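Stukville Community Help > Home & Storage

Best way to keep over-ear headphones on a desk?

Posted by Telmo Calvo
December 29, 2022

I have a white tabletop with a light grain in it, and my headphones live on it all day. They are the over-ear kind, glossy red outside with black padding under the headband. I bought them in September and I would like them to last. The desk is getting specks and scuffs that don't wipe off, and one of the ear cups has a scuffed area near its edge.

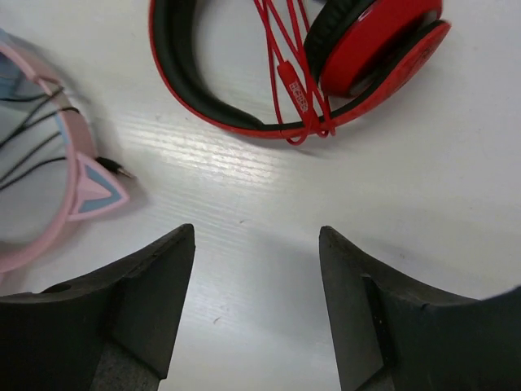 I don't want to drill into the wall because I rent. A stand would be fine, but most of the ones I looked at are tall and I have a shelf 13 inches above the desk. Is it bad for the padding to leave them lying down? And can anything be done about the scuff?

Hannelore Hinrichs

Lying down is not bad for the padding as long as nothing is pressing on it. The shell is what suffers, from being slid around. Put a piece of felt or a thin desk mat where you normally set them down and lift them instead of dragging them.

For the scuff, start with a damp microfiber cloth and one drop of dish soap. Some of it may be paint or dirt from something else and will come off. If you can feel it with a fingernail it is a scratch, and I would leave it alone. Polish can leave a dull patch on a glossy finish – I did that to a pair of mine and it looked worse than the scratch.

For the desk specks, try a melamine sponge in a back corner first.

Joar Tveit

just get a hook

Roald Boström

A hook that clamps under the edge of the desk needs no drilling. Mine is a Stuvine and opens to 3 inches. Check how thick your tabletop is before ordering, and put it on the side away from your chair or you will hit it with your knee.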